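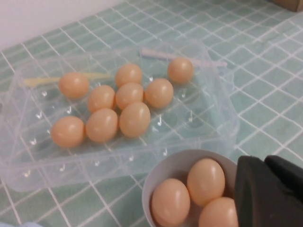
Mohsin Gilani asked under my last post why anyone would budget for a second arm before the first one has paid for itself. Fair question, and too long for one reply, so it gets a thread.

1/ Background for new followers. We're fitting out a small handling bench at Clidham. The work is light, fragile and irregular: eggs from tray to bowl, soft fruit, glassware later on. One arm is in. The question for the coming year is what to buy next and in what order.

2/ The arm is the line everyone looks at. On our sheet it's less than half of the total. The rest is grippers, mounts, cabling, guarding, spares, training and the hours spent making all of it talk to each other.

3/ Mohsin's point assumes payback is measured per arm. We measure it per bench. A bench that stops because a wrist connector has failed earns nothing, however cheap the arm was.

4/ So the second arm is in the plan mainly as a swap unit. When it isn't standing in, it does development work. That changes how you cost it. It goes under availability, with the spares, and it doesn't need its own production case.

5/ Finger pads. Budget for these as consumables from day one. We put them under capital in the first draft and Liliana Palumbo sent it back with one word in the margin: "wear".

6/ She was right. Pads for smooth, curved things like eggs get replaced on grip, well before they look worn. We now hold 6 sets and reorder at two.

7/ Wrist camera. Ours is small and came with the gripper package. If yours is quoted separately, ask for the mount, the cable and the calibration target on the same quote. Flollix sent us a price for the camera body alone. The full kit came to 3,674, and the mount had the longest lead time of anything on it.

8/ Lead times in general: put them in their own column, next to price. Our first sheet had them in the notes field and they were missed. A cheap part that turns up late costs you the bench time.

9/ Wajid Mengal asks whether we looked at leasing. Yes. Pasex quoted a lease over three years with service included. It was reasonable on paper. The trouble was the wording on end tooling: any change of gripper had to go through them. We change fingers too often for that.

10/ If you run one product all year, the lease may well be the better buy. Get the tooling clause in writing and read the part on returning the unit. Ours asked for original packaging, and that's a big crate to store.

11/ Test material. This line always gets laughed at in meetings. Eggs, trays, bowls, thin sticks, whatever else your task list needs. It's small money but it's weekly money, and somebody has to go and buy it.

12/ Give it a budget code. Before we had one, people were paying at the till and claiming it back, and the receipts arrived in March in an envelope.

13/ Eggs are a decent purchasing test, by the way. Each one is a slightly different size, so you learn quickly whether a gripper needs force control or can get by on position. We rejected one unit on that alone. It was fine on the supplier's plastic samples.

14/ Ask the supplier to demonstrate on your items, on your kind of surface. Lashari did this without a fuss and left the unit with us for a while. That carried more weight in the scoring than a small difference in price.

15/ Scoring, as people have asked: price, lead time, tooling freedom, service response, software access. Price carries the most weight but under half. We fix the weights before opening the quotes and they stay fixed.

16/ Software access needs its own post. Short version -- find out what stops working if you don't renew. On one quote it was updates only. On another it was the force logging, and we can't do without that.

17/ Integration hours. We planned for too few. Willy Dewulf kept a log through the first fit-out and the largest entry was cable routing at the wrist. It snags, you re-route it, it limits the last joint, you re-route it again. The second arm gets the same routing, so I've cut the allowance for that one, though not by much.

18/ Contingency is 3,000, held as a separate line and released by two signatures. I'd rather see it unspent and visible than spread through the other lines as padding. Padding always gets used.

19/ Reply from Hammad Sethi, who wants to know if the bench itself is in the figures. Partly. The counter was already there and we've kept it. Mounting plates and guarding are new and are costed. Power is on the building's budget, after some discussion.

20/ Check the surface before you order a mount. Anything tiled has grout lines, and a clamp foot sitting across one may rock. We allow for a plate under every foot. It's a cheap line on the sheet and a dull afternoon to fit.

21/ Training. Two people per arm at minimum, both able to recover it from a stop and re-home it. We had one for a while. He took leave.

22/ Disposal. Nearly left this off. Batteries in the teach pendant, old pads, the odd dead board. It's a small sum, but if it's missing the stuff ends up in a drawer.

23/ Order of purchase as it stands: spare cables and pads, second gripper, mounting plates, second arm, second camera. The gripper comes before the arm as it's the part most likely to be knocked. The camera is last as we can move the existing one across while we wait.

24/ Whole sheet is 29 lines. If yours fits on one screen, check it for consumables, mounts and renewals first. Those are the ones I keep finding missing when people send me theirs.

25/ Back to Mohsin, then. If your bench can stand idle for a fortnight without anyone minding, buy one arm and stop there. Ours can't. The repair turnaround we were quoted is up to four weeks, and that single figure is most of the case for the second unit.

26/ I'll post a blank copy of the sheet once Liliana has been through the formulas. Questions on the lease wording are best sent to Wajid -- he has the marked-up copy and I don't.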